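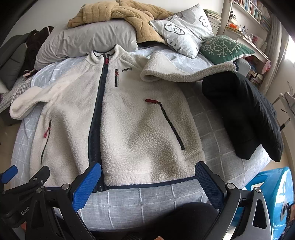 Fleece never stays where you put it, Lowri Powell told us, and she had given up folding hers in thirds years ago because the stack slid off the shelf every time the cupboard door was opened. She now rolls it from the hem and pushes it into the gap beside the winter blankets.

Figure 3. Fleece jacket with stand-up collar, laid out on a bed with the collar towards the pillows. Other outer garments are on the same bed.

4.2 Laying out

Her remark matches much of what we recorded in the Flaltinora households. Folding instructions for outerwear, where they exist at all, tend to treat the jacket as a large shirt. The people in our study did so only at the first step. They spread the garment on a flat surface with the front facing up, pulled the hem towards themselves and then stopped to decide what to do about the collar, the sleeves and the zips. This section deals with that stop and with what came before it. The folds themselves are described in 4.3.

The material comes from 30 households in Fellau and Macedo that agreed to keep notes and let us visit while they put away cold-weather clothing in March. In total we recorded 237 garments being put away. Of these, 95 were fleece or had a fleece outer face. The remainder were padded coats, quilted jackets and liners, waterproofs and a small group of wool items, which are discussed separately in section 5. Each garment was followed from the point at which it was picked up to the point at which it was left in its storage place, or abandoned on a chair.

Surface. The bed was the usual place to work, even in homes with a large table. Participants gave the height as a drawback and the width as the reason they put up with it. A jacket with both sleeves out is wider than most kitchen tables can take once the table has anything else on it, and the sleeves then hang over the side and drag the shoulders out of line. On a bed the sleeves may also reach the edge, as the one on the left does in Figure 3, but the bedding grips the cloth and the body of the jacket stays put. Younes Filali worked on the floor and found this easier still, though he said he would not do it with a light-coloured garment.

Direction. Most people placed the collar away from themselves. When the jacket is on a bed this normally puts the collar near the pillows and the hem near the foot, or wherever the person stands. Two participants worked from the side of the bed, with the jacket lying across it. They took longer to straighten the sleeves, as one arm was always out of reach, and both of them changed to the foot end partway through the session without being asked.

Sleeves. In garments with a smooth lining, the sleeves could be drawn straight with one pull at the cuff. Fleece sleeves bent where they had been dropped and held the bend. The right-hand sleeve in Figure 3 shows the kind of thing we mean: it rises into a pointed fold before running out to the cuff. Left alone, a fold of this sort is carried into the next step and leaves a lump under the finished bundle. Shaimaa Amrani smoothed each sleeve from the armhole outwards with the flat of her hand, and her bundles were among the most even we measured. Others tugged at the cuff only, which straightened the lower half of the sleeve and pushed the slack back up to the shoulder.

Pile. Several people remarked that a jacket does not feel the same all over. The shoulders and the upper back, where bags and seat belts rub, tend to lie flatter, and the lower front keeps more of its curl. We had not planned to record this and our notes on it are uneven. It did affect the work. Where the pile was coarse, the two layers caught on each other as the panel was folded across, and the edge had to be lifted and set down again. Where it was smoother, the panel could be slid. One household used a Puriron on the fleece before folding, with the aim of flattening it, and reported no difference in the size of the bundle.

Zips. The front zip was the part most often mentioned when we asked what made a jacket awkward. A long zip on wide tape is stiffer than the cloth either side of it and settles into a curve of its own. In Figure 3 it bends gently to the left on its way down, and its lower end carries on past the hem and rests on the sheet. People dealt with this in one of two ways. Some ran a thumb down the tape until it lay straight and made the first fold parallel to it. The rest ignored the zip and folded by the side seams, and in those cases the tape usually ended up slanting across the inside of the bundle. Lucienne Huet did the first with her own jackets and the second with everyone else's.

Pocket zips gave less trouble, with one exception. Where the side pockets were set on a slant, the pulls fell close to the line of the first fold and were pressed into the pile. On six garments a pull left a dent that could still be felt when we came back to look at the stored clothes. Mohcine Fawzy tucked each pull back under the edge of its pocket before folding, a habit he put down to having once scratched a leather bag that was stored underneath.

Collar. A stand-up collar can be left up, pressed flat or turned in. Left up, it makes the finished bundle taller at one end, and this is the main cause of the sliding that Powell describes. Pressed flat, it springs back unless something is laid on top of it. Turning it in was the least common choice and the one that gave the lowest stack, but three people who tried it at our suggestion disliked the crease it left at the neck and went back to their own way.

Other garments nearby. Jackets were rarely laid out alone. More than half of the sessions began with the whole lot being carried in and dropped on the bed, and the first item was then spread in whatever space was left. In Figure 3 a black garment lies along the right side of the bed, just below the cuff, and a tan quilted one is heaped over the pillow. Crowding of this kind had a clear effect on the order of work. People took the flattest item first to make a start, put it at the foot of the bed, and then had to move it again to make room for the sleeves of the next one. Those who kept the heap on a chair or in the hallway moved each finished bundle once only.

We asked every household to go through the laying-out step a second time with one fleece of their choice, at their normal speed, with the rest of the clothing out of the way. The measurements in Table 2 are taken from these second attempts, and the bundle heights given there were read at the collar end before anything was stacked on top.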